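Matby Fitted Sheet, Sage
Sold by Drisow Bedding. Product notes by Marlene Caron

We stock four fitted sheets and this is the one we get asked about most, usually by people who have read the packet and want to know how much of it to believe. Some of it, is the short answer.

Matby describes the cloth as "hotel weight, 300 thread". I have no quarrel with the weight. The thread number I would ignore, on this sheet and on everybody else's. Makers count threads in whatever way gives them the bigger figure, and I have handled sheets marked 200 that outlasted and outclassed ones marked far higher. Feel the cloth if you can get to the shop. If you can't, ask us for a swatch and wash it before you decide.

The colour is called Sage. It is a pale grey-green, and it goes paler. Customers who wanted the deep green on the Matby leaflet have sent it back, and I don't blame them.

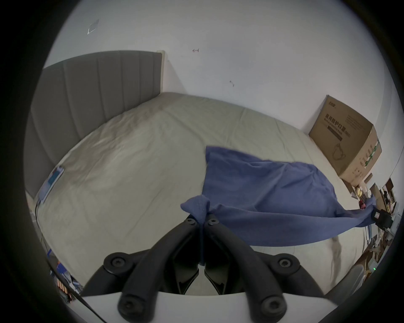 Fit and depth

The packet says "fits all mattresses". It does not. The pocket takes a mattress up to 30 cm deep on a good day, and if you have a topper as well you will be swearing at the fourth corner. Measure the mattress and topper together, with the topper squashed down a little by hand.

Elastic runs all the way round, which I do approve of. Elastic at the corners only is a false saving and we stopped selling sheets made that way.

Sizes: single, small double, double, king. No super king, whatever the Matby website says. We have been waiting for it since July.

"Non-iron"

I have never met a cotton sheet that was. Matby's own label says non-iron on the front and shows an iron symbol on the back, so I suppose they are covered either way. Expect creases on the bed unless you iron it or pull it very tight while it is still slightly damp. After a night's sleep you will have creases regardless.
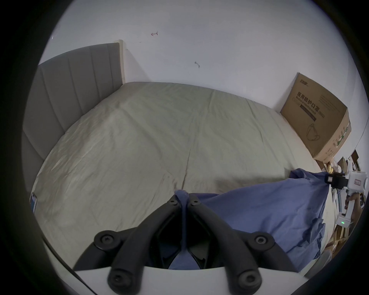

Sage fitted sheet on a bed with a grey upholstered headboard.

If creases bother you, look at the Bravo jersey sheet instead. It stretches over more or less anything and lies flatter. It also bobbles, it is warmer in summer, and after a couple of years it tends to sag in the middle. Take your pick.

Washing

The label says 40. We wash ours at 40 with an ordinary powder and leave out fabric softener, which does nothing for cotton except coat it. Wash it once before use. Ours shrank slightly in length and hardly at all in width.

Matby would like you to buy Zorkidex, a "fibre care rinse" sold in a small and costly bottle. We were sent a case to try. I did 10 washes with it and 10 without, on two sheets from the same batch, then asked the Saturday staff to tell me which was which. They couldn't, and neither could I. We do not stock it.
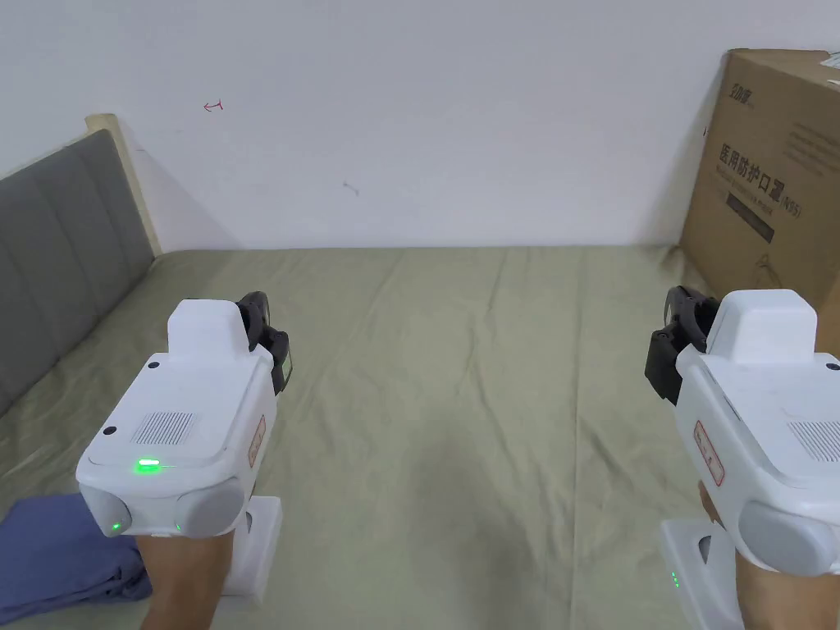 Line drying keeps the elastic going longer than the tumble dryer does. If you must tumble, use low heat and take the sheet out early. The commonest return we see is elastic that has gone crisp, and we can't refund that one.

Returns

Unwashed and in the packet, 21 days. Washed, only if there is a fault in the seam or the cloth. Shade is not a fault. Ask for the swatch.

Also in this range: pillowcase pair (housewife style, no Oxford), flat sheet (double and king only). The flat sheet comes from a different mill and the green is a touch off, so don't order the two expecting a match.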